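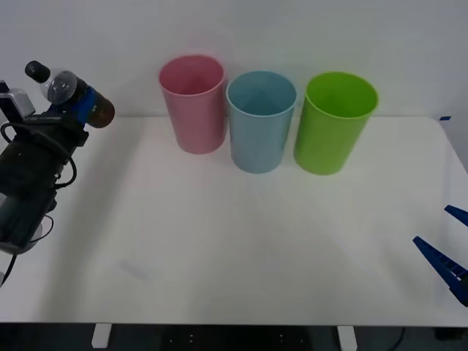 Somik Publishes Pay Range Standard for Small and Mid-Sized Employers

December 28, 2023

Somik, a payroll and remuneration advisory firm, has released the first version of its Pay Range Standard, a written method for setting and publishing the lowest and highest base salary attached to each job in an organisation. The standard is free to download and applies to permanent, fixed-term and part-time roles.

The method was tested with 96 employers over a trial period that closed in August. Each supplied job descriptions, current base salaries and the rules, written or unwritten, by which an employee moves from one salary to the next. Together the employers submitted 940 distinct job titles. After matching for duties and level of responsibility, these were reduced to 115 benchmark jobs, which form the reference list in Appendix B.

Scope

The standard covers base salary only. Overtime, shift loadings, commission, bonuses, employer pension or superannuation contributions and non-cash benefits are excluded from the range and must be reported on separate lines. Employers who quote a single "total package" figure in job advertisements will need to break that figure into its parts before the method can be applied.

Legal minimums and rates set by collective agreement take precedence over the standard at all times. Where a legal minimum rises above the bottom of a published range, the bottom of the range is to be reset on the day the new rate takes effect, and the midpoint recalculated.

Method

Each job is assigned to one of 3 range widths. Narrow ranges are used for jobs with a short learning period and fixed duties. Standard ranges are used for most skilled and administrative jobs. Wide ranges are reserved for jobs in which the duties grow with the experience of the person holding them, such as technical specialists and senior managers.

The midpoint is set first, using the benchmark list or, for jobs not on the list, the comparison procedure in Section 4. The minimum and maximum are then derived from the midpoint according to the assigned width. An employee's position is expressed as salary divided by midpoint, to two decimal places.

The maximum is treated as a working limit. Under Section 6, an employee who has reached it may receive a one-time payment or be considered for a job with a higher range, but base salary is held until the range itself is adjusted. Employees already paid above the maximum when the standard is adopted keep their current salary. Somik recommends that these cases be listed and reviewed once a year.

Publication requirements

An employer stating that it follows the standard must show the full range in every job advertisement, internal and external. Phrases such as "competitive salary" or "commensurate with experience" may appear next to the range but cannot replace it. Current employees must be able to see the range for their own job and for the jobs directly above it.

Changes made after the trial

Two sections were rewritten in response to employer comments. The part-time provisions now require all ranges to be stated at the full-time equivalent rate, with the hours shown beside them. The section on regional differences was shortened, and the former table of location adjustments was removed. Employers who pay by location should now publish a separate range for each one.

Software support

The calculation rules have been built into Cluma, Somik's salary planning tool, and are available to current subscribers at no added charge. Payroll exports from Erraji and Illine can be loaded directly - other systems will need the column template supplied with the download. The rules can also be worked through in an ordinary spreadsheet, and Appendix C gives the formulas.

Review

Benchmark midpoints will be updated annually each August. Changes to the method itself will be issued as numbered versions, with a comment period before each one is adopted.

About Somik

Somik provides payroll review, job evaluation and salary planning services to private and non-profit employers.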